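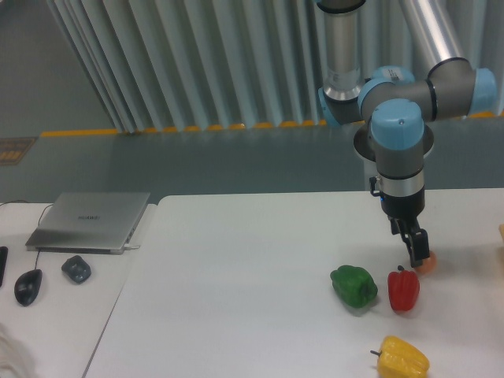
Green, red, yellow: the usual traffic light, on a white table.

The supermarket nearest me sells bell peppers in packs of three, one of each color, sealed in a plastic sleeve tight enough to need scissors. I have been buying this sleeve for most of my adult life. I'd like to make a case against it, and specifically against the green one.

You know the sleeve. It has a red pepper, which you want. It has a yellow pepper, which you are happy to have. And it has a green pepper, which rides along on the good reputation of the other two and then lives in your crisper drawer until it wrinkles like a thumb in bathwater. I have thrown away a great many green peppers. I have never once thrown away a red one.

A green bell pepper is, in most cases, a pepper that got picked early. Leave it on the plant and it will usually turn red or yellow or orange, depending on what it was bred to be, and get sweeter along the way. So what the sleeve offers is two finished vegetables and one that was interrupted. We don't accept this elsewhere in the produce section. If somebody sold bananas in bunches where every third one was hard and tasted of lawn, there would be letters.

I did write a letter, as it happens. My supermarket's house brand is Mulligan, which strikes me as a generous name for a company that won't give you a do-over on a pepper. I asked whether they had considered a sleeve with two reds and a yellow. The reply came in July and thanked me for my interest in salads. It also said that shoppers "respond to color variety," and there, I think, is the whole trouble. The three-pack is a decorating decision. Somebody worked out that red and yellow look better with green next to them, and they do. Set the three of them on a white table and you'd think you were about to cook something Mediterranean. I have had this feeling up to 200 times. What I then cook is eggs.

In fairness, I'll put down what can be said for the green pepper. It belongs in a gumbo. It belongs in a Philly cheesesteak if you are the kind of person who thinks anything does, and I have watched that argument go on past midnight. Stuffed peppers are traditionally green, and the stuffing was always the part people liked. My grandmother's recipe calls for 38 minutes in the oven, a figure I have never seen questioned by anyone in the family, at 400 degrees, and what comes out is a very good rice dish in a bitter wrapper. We ate the middles. She collected the wrappers on one plate and didn't comment.

The pizza people will want a word too. Fine. Green pepper on pizza is there to give the mushrooms somebody to look down on.

Then there's the money argument, the only one that has ever slowed me down. Green peppers sold loose are usually cheaper than red ones, and the reason is fair enough: they spend less time on the plant, so there's less time for something to go wrong with them. If you buy a green pepper because it's cheap and you mean to use it, I have no quarrel with you. My quarrel is with the sleeve, where the green one gets in at the group rate. I stood in the aisle at Mulligan and did the arithmetic on my phone, and on that afternoon a loose red and a loose yellow cost a little less than the pack of three. I was paying extra to be given something I was going to throw out. I bought the sleeve anyway, because I was in a hurry and the loose ones were at the other end of the produce section, behind the melons.

Storage is its own insult. I own a Vunel crisper box, a clear tub with a little vent you slide open or shut depending on what's inside, and the chart on the lid treats all peppers alike. In my refrigerator they are not alike. The red goes first, in a day or two. The yellow goes into something on the weekend. The green gets moved to reach the carrots, then moved back. By the second week I've started thinking of it as a fixture, like the light.

A friend suggested I freeze them in strips. I did that. I now have a freezer bag of green pepper strips, frozen into one solid brick, and I move that around to get at the peas.

What I'm asking for is small. Sell the sleeve with the green one left out and charge me for 2. Or put an orange in its place, since the orange pepper is perfectly pleasant and seems to have no representation at all. Or skip the plastic and move the loose peppers to the front of the store, where a tired person at six in the evening might reach them before his character gives out.

Until then there's a green pepper in my drawer. It's firm, it's glossy, and it has at least ten days left. I'm making eggs tonight, and I've already cut up the red.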